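Learning to sort the mail

12/10/25

I finally did the thing I have been threatening to do since April, which is deal with the paper. All of it. Bank letters, seed catalogs, the instructions for a toaster we no longer own, a postcard from Udine that I'd been using as a bookmark in a book I gave up on.

My old system was a drawer. When the drawer stopped closing I started a second drawer, and you can guess how that went! So I took a whole afternoon, made a pot of coffee and tipped both of them out on the living room floor. It came to 259 pieces of paper (yes, I counted, I wanted to know how bad it was) and 236 of them went straight into recycling.

The new rule is that everything coming through the door goes in one tray, and the tray gets emptied every two days. No drawers. A blue plastic one with a raised rim does the job fine, you don't need the fancy stacking kind.

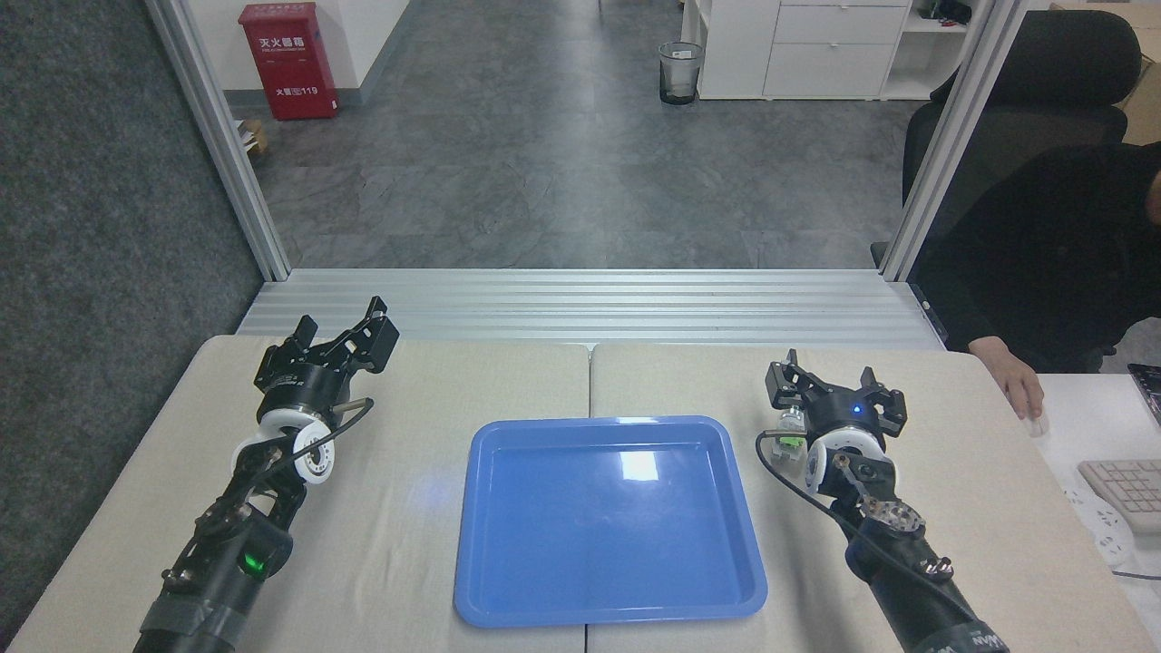 Fidelina Correa wrote to say that two days is far too ambitious and she'd give me until the first vacation. She empties hers once a week, standing up, with the recycling bin next to her foot, and she never opens a catalog before she throws it out because that's how you end up ordering bulbs.

Fair point about the bulbs. I kept four catalogs and I've already circled things in all of them — mostly tulips. The standing up part I'm going to steal. I sat down on the floor for mine and lost half an hour to an old letter from my aunt in Bikthorpe about her neighbor's fence.

Next up is the spice cupboard, where I'm fairly sure there are two jars of cumin older than my car.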